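The sourdough can wait, I'm learning to read maps

So February has been the month I got completely swallowed by paper maps. I blame the rain and I blame a box at a yard sale in Revine that had "MAPS ETC" written on it in marker and cost me 4 dollars. The etc was a tire gauge and half a pack of birthday candles, but the maps were wonderful. Road maps mostly, folded wrong by several generations of impatient drivers, plus a handful of the big topographic sheets with the brown squiggly lines all over them.

I grew up in a car with a glove compartment full of these things and I never once learned to use them. My job in the back seat was to hand snacks forward. Then I got a phone, the phone told me where to turn, and that was the end of my education. I can drive to my dentist and I could not tell you whether I'm going north or east when I do it (I looked it up. West. I was not even close.)

Anyway, the first thing I did was spread the Trarnano sheet out on the living room floor, weigh down the corners with shoes, and try to find the trail I've walked probably a hundred times. It took me most of an evening! I knew the trail went up beside a creek and then crossed a road, and I kept following the wrong creek, and then I'd hit a road that had no business being there and have to start over. What finally got me there was the water tower, a tiny circle with letters next to it so small I had to hold my phone over them as a magnifying glass. I do see the irony.

Once I had the tower I had everything. The creek bent where I remembered it bending, and the steep part that always makes me pretend to retie my boots turned out to have a cause: the brown lines bunch up there so tight they nearly touch. I'd always figured I was just out of shape by that point in the walk. It's a hill! It's a seriously steep hill, drawn in ink, long before I ever puffed up it.

Contour lines, for anyone who has been ignoring them as long as I have, join up all the spots that sit at the same height. On my sheet each line is 20 feet above or below the next one. Close together means steep, far apart means you can chat while you walk. That's really most of it. There's some business with V shapes pointing uphill where there's a stream, which I had to draw on the back of an envelope before it would stay in my head, and little closed loops for hilltops. The top of the hill on my trail is marked 1446, and the parking lot sits near a line marked 942, and I sat there on the rug and did the subtraction and felt very proud of my legs. Five hundred and four feet! Before lunch, usually, and with a granola bar.

The road maps are a different kind of fun. They're much more bossy. Somebody decided which towns deserved big letters and which ones deserved tiny slanted ones, and you can just about feel the grudges. Hiebert gets bold type on one map and isn't on the next one at all. I've been to Hiebert, it has a good bakery and a gas station with clean bathrooms, so I'm not sure what it did to offend the second mapmaker.

And people wrote on them. I think that's what I like best. There's a map of the Arkeck area with a route gone over in blue ballpoint, all the way from the river to the lake, and then a big X with "NO!!" next to it. No what? Bad road? Bad motel? Did they see a bear? I've spent more time thinking about that X than I have about some of my own vacations. Another one has a column of numbers down the margin that I believe is gas money, and a coffee ring sitting over three entire counties.

Naturally I had to try using one out in the world. I picked an easy afternoon, put the phone in the glove compartment (the old home of maps, which felt right), and set off toward Arkeck with the sheet open on the passenger seat. Some things I learned pretty quickly:

You have to read the map before you start the car. Reading at a stop sign makes the person behind you very unhappy.

It helps to say the next two turns out loud. I felt silly for a mile and then I stopped caring. "Left after the bridge, right at the church." The church is now a furniture store, but it still has a steeple, so I got away with it.

Big paper and an open window don't mix. I had the entire northern half of the state on my face at one point, pulled over on the shoulder, thankfully, because I'd just stopped to check whether I was lost.

I was lost. Only a little! I'd gone past my turn by a couple of miles and come out near a reservoir I didn't know existed, with a picnic table and a view and a great many geese. With the phone talking I would have been turned around before I ever saw it. I ate my sandwich there and found myself on the map, the real spot, by matching the shape of the shoreline to the blue blob on the paper, and it gave me a jolt of happiness that I don't think I can explain to anyone who wasn't there. The geese didn't seem to get it either.

I've been talking about this to anybody who'll stand still, and a few of you have already written to me after I mentioned the yard sale box last time. Mostly you wanted to know about folding, which I'll get to, and where to keep them, and one thing that came up more than any other.
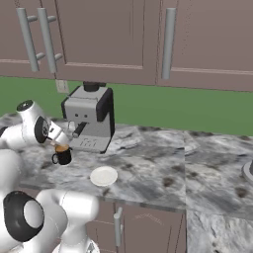
Do I need a compass to get started with paper maps?

You can do without one for quite a while. On roads and marked trails you can turn the map until the things on it line up with the things around you, and that gets you surprisingly far. I'd buy a simple compass once you want to leave the trail, or if you walk in thick woods where there's nothing to line up with. Mine lives in my coat pocket now and so far I've used it to work out which way my bedroom window faces.

Okay, folding. The trick with a road map is that the long folds want to go first, like an accordion, and only then do you bend the strip in half or in thirds. If it's fighting you, you're folding against an old crease, so lay it flat and look for which ones bulge up and which ones dip. And if it's been folded wrong for thirty years, let it have its way. I have two like that and I've given up on both of them.

For the tears I've been using the thin paper mending tape on the back side only. Please don't use regular clear tape! It goes yellow and crunchy, and I've peeled enough of the stuff off the Hiebert map to know. The topographic sheets I'm keeping flat in an old poster folder under the bed, and the road maps stand up in a shoebox, sorted by nothing whatsoever.

Next I want to try the longer walk on the far side of the Trarnano hill, where the lines spread out nice and wide and there's a dotted track going off the edge of the sheet. I don't own the sheet it goes onto. I've already been looking for it, and if any of you have a spare in the back of a closet, my email's on the contact page and I'll happily pay the postage.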